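Talk notes - Quiet Rooms on a Small Budget
(long version, cut as I go. 25 min slot, leave 5 for questions)

START
Mic on? Water. Phone off.

Open with the clap. One clap, loud, then wait. Let them listen to the room we're in. Ask who heard it come back.

Then: most of the bad recordings I get sent were made with a decent mic in a bad room. People upgrade the mic. Sounds the same, only clearer echo. Pause there.

Who this is for - oral history groups, small podcasts, language teachers making listening tapes, anyone reading books aloud for the library service. Not studios. If you run a studio go get coffee, no hard feelings.

WHO I AM (keep short!!)
Used to do sound for the local radio in Gerport. Nights mostly. Then the Povora project, recording older people talking about the ferry and the cannery. Kitchens, church basements, one bus. That's where I learned rooms.

TWO PROBLEMS, PEOPLE MIX THEM UP
Say this slowly, everything hangs on it.

1 - sound getting in. Traffic, fridge, neighbor's dog.
2 - sound bouncing around inside. Your own voice hitting the wall and coming back late.

Foam and curtains help with 2. Do almost nothing for 1. Someone will have bought foam for the trucks outside. Be kind about it, I did the same in Gerport and it cost me a month's pay.

For 1 you need weight and no gaps. Or a different room. Or a different time of day. Best tool for 1 is a clock - Povora kitchens, we recorded before 7 am where people would have us. Fewer cars. Also better coffee.

Play clip A (kitchen, midday) then clip B (same kitchen, early). Don't talk over them like last time.

FINDING THE ROOM
Walk the building first. Clap in every room. Closets too.
Want: carpet, books, a couch, odd shaped, low traffic.
Don't want: tile, big windows, square with hard walls, anything next to the elevator.

Bedrooms are great. People are shy about offering the bedroom so ask about "a room with a bed in it" and let them decide.

Church basement story - long low room, hard floor, sounded like a swimming pool. We moved into the coat room. Coats on three sides, best recording of the whole project. You can hear one hanger. I left it in.

Turn off: fridge (put your car keys inside so you remember to turn it back on), fans, AC, wall clocks. Check the lights, old tubes buzz. Stand under them with headphones on. If it buzzes use a desk lamp.

FABRIC
The bit everybody came for.

Heavy beats pretty. Moving blankets, wool, old theater drapes if you can get them. A bedsheet does next to nothing, sorry. Thin stuff takes a bit off the top, the S sounds, and leaves the boom right where it was. So the voice comes out dull AND boomy. Worse than bare wall sometimes.

Leave folds. Don't stretch it flat. If the wall is 8 feet wide you want a lot more than 8 feet of cloth, let it bunch.

Leave a gap behind if you can, a hand's width. Air behind the cloth gives you a bit more low end control for free. Hang it from a rail or a rope across the corner insted of flat on the wall.

Clips are fine for light panels. Heavy blankets pull off clips at the worst time, usually mid-story. Use a rail, or grommets and hooks. Test it overnight.

Color: doesn't matter for sound. Dark is calmer if you also film.

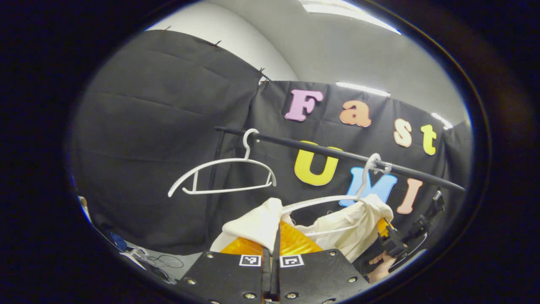

WHERE TO PUT IT
Common mistake is all the cloth behind the mic and bare wall behind the speaker. Think about where the mic is looking. It points at the person, so it also points at whatever is behind the person. Cloth goes there first.

Order, if you only have so much:
- behind the speaker
- the table top (a towel! tables are awful)
- the wall the speaker is facing
- the ceiling over them, if it's low and hard
- floor, rug

Do the towel demo. Bring towel. Talk over bare table, then the towel, same distance. People in the back can hear it, this always gets a noise out of the room.

Don't sit people in the exact middle of the room. Not in the corner either. A third of the way along, facing down the long side.

MIC DISTANCE
Should be its own talk. Short version - closer. Closer than that. A fist and a thumb from the mouth, a bit off to the side so the P's don't pop.

Half the distance and the voice gets louder while the room stays where it was. Cheapest treatment there is.

Older speakers lean back when they remember things. Chair with arms. Sit a bit closer yourself and talk quieter, they lean in to you.

MONEY SLIDE
Read it out, the slide's too small.

Povora kit, whole thing came to 309 dollars. 12 moving blankets, used. Rope, hooks, two stands, a rug from a yard sale. No mic in that number, say so before somebody asks.

Under 100: four blankets, towel, clothes rack on wheels. Rack with blankets over it is a wall you can roll around. My favorite thing in the talk, dont rush.

Around 200: second rack, rug, some stiff panels for the ceiling.

Past that I'd stop buying and start moving furniture.

Vullusano question will come up (the hall with the dome). No, you can't fix it with blankets. We tried. Almost a full van of them. Record in the ticket office.

SAFETY - don't skip
Cloth and hot lamps. Cloth and space heaters. Check what it's rated for if it's a public building, the hall manager will want to know. Keep doors clear, never hang over an exit sign or a sprinkler. Air gets stuffy fast with blankets up, break every half hour.

CHECK IT
Record a minute of nothing. Then a minute of talk. Headphones, not the laptop speaker.
Listen for: tail on the ends of words, hum, hollow sound like a tube. Hollow = too close to a wall or bare table.
Move one thing, record again. One thing! Say out loud on the tape what you moved or you'll never know later.

Play Shek tapes, before and after. Same reader, same page. Check levels match first, last time the after was louder and people thought that was the point.

IF TIME
Cars as booths (good, really, parked somewhere quiet, back seat).
Blanket over the head (fine for one paragraph, hot).
Software echo removal - use a little, after the room. It chews up quiet voices.

QUESTIONS I ALWAYS GET
Egg cartons? No.
Closet full of clothes? Yes, leave the door open and face the clothes.
Is foam ok? Thick yes, the thin stuff no.
Can I leave it up all the time? Yes, vacuum it, dust gets in everything.

Handout by the door. Take towel home this time.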